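4. Setting up the wrist camera view and the grasp planner

If you've made it through section 3, both arms talk to the controller and you can jog them without anything complaining. Good! This section gets the wrist camera feeding the perception node, and then gets the perception node feeding the planner. I've done this on our Rivthorpe cell more times than I'd like to admit, so most of the notes below come from me doing it wrong first.

You'll need Politis 2 installed on the control PC. If you're still on the old release, the menus will look different and step 6 won't exist at all. Upgrade before you go on, and restart the controller too (the installer doesn't remind you).

Before you start

Put the arm in its home pose and set the speed limit to slow. Leave the room lights the way you'll have them when you run for real. I once tuned everything on a bright June afternoon and then came back in the evening to find the tray detector had gone completely blind, so now I set things up under the overhead lights only.

CAUTION: Keep the emergency stop within reach the whole time. Some of these steps move the arm as soon as you press the button, with no countdown.

4.1 Getting a picture

1. Open Politis and go to Devices, then Cameras. You should see one entry per camera.

2. Click the entry for the wrist camera and press Preview. If the window stays gray, unplug the camera at the PC end, wait a few seconds, and plug it back in. That fixes it nine times out of ten for me.

3. Rename the camera to something you'll recognize later. I use wrist_left and wrist_right. The planner config refers to cameras by name, so if you rename one after section 4.3 you'll have to fix the config by hand.

4. Set exposure to Manual. Auto exposure looks nicer in the preview, but a glossy object will make it hunt up and down and the detector gets jumpy. Start at 13 on the slider and go from there.

5. Jog the arm until the camera looks out over the work surface with the fingers at the bottom of the view. You want the fingertips in there. It feels like they're wasting space, but the calibration uses them.

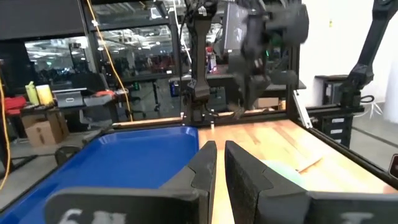 Figure 4-1. Wrist camera preview, fingers at the bottom, blue tray to the left on the work surface.

Check that you can see a strip of table between the fingers. If the fingers are fully closed there's no gap to find, and the finger mask step will stop with error 406. Open the gripper a little and try again. (The error text says "mask region empty", which had me hunting through camera drivers for a whole morning.)

4.2 Masking the fingers

The detector has no idea that the fingers belong to the robot. Without a mask it'll happily report them as two large dark obstacles parked right in front of the camera, and the planner will refuse to go anywhere.

6. Go to Perception, then Self Mask, and press Learn. The gripper opens and closes slowly while the software works out which parts of the picture move with the fingers. Keep your hands out of there!

7. When the overlay shows up, look at the outline. It should hug both fingers all the way up to the tips. A bit too wide is fine. Too narrow will bite you later, usually as a ghost obstacle that blinks on and off.

8. Press Save. The mask is tied to the gripper, so if you swap fingers, run Learn again.

NOTE: If you have a second arm working over the same table, park it before you press Learn. The software tries to ignore anything that isn't attached to the wrist, but another arm swinging through the view can get smeared into the mask. You'll see it as an odd blob up near the top of the overlay. Delete the mask and start over, because editing the blob out by hand takes longer than redoing it.

4.3 Drawing the workspace

Wrist cameras see a lot more than the table. Ours picks up the bench behind it and whatever is past the windows, and early on the detector was proudly offering me grasp candidates on things that were across the room. The fix is to draw a workspace.

9. Go to Perception, then Workspace, and choose Draw on Table.

10. Click the corners of the area the arm is allowed to work in. Stay well inside the edges. I leave a hand's width of bare table at the back, where it's easy to clip a rail with the gripper housing.

11. Set the ceiling height to 635 mm. Anything higher than that gets thrown away before detection. If your camera mounts hang lower than ours, bring it down until they drop out of the list.

12. Turn on Show Rejected for a minute and watch what comes up in red. You want the background stuff red and your tray green. Then turn it off again, since it slows the preview to a crawl.

CAUTION: The workspace only limits where the planner looks for grasps. It does not limit where the arm can go! Joint limits and keep-out zones live in the controller, and you set those back in section 3. Please don't skip them on the strength of a nice green box.

4.4 First plan

13. Go to Planner, pick your wrist camera from the list, and press Find. Candidates appear as small crosses over the picture, with the best one drawn thicker.

14. Press Plan. You get a line showing the path of the gripper. Look at it from the side view as well as from the top -- a path that looks perfectly sensible from above can be dragging the wrist along the table.

15. If you like it, press Run Slow and hold the button down. Let go and the arm stops.

If Find comes back with nothing, drop the confidence setting one notch at a time and try again. Pale objects on light wood are the hard ones, and I keep a separate profile for those with the contrast turned up. I got that profile from our Jimcombe setup and it carried over without any changes, so it's worth exporting yours once you have one that works.

If Plan fails but Find worked, it's nearly always the start pose. Jog back to home and press Plan again. After that, check the self mask, then the other arm's parked position, in that order.

16. When you're happy, go to File, then Save Cell. The camera names, mask, workspace and planner profile all go into one file. Put it somewhere that gets backed up, and move on to section 5 for hand-eye calibration.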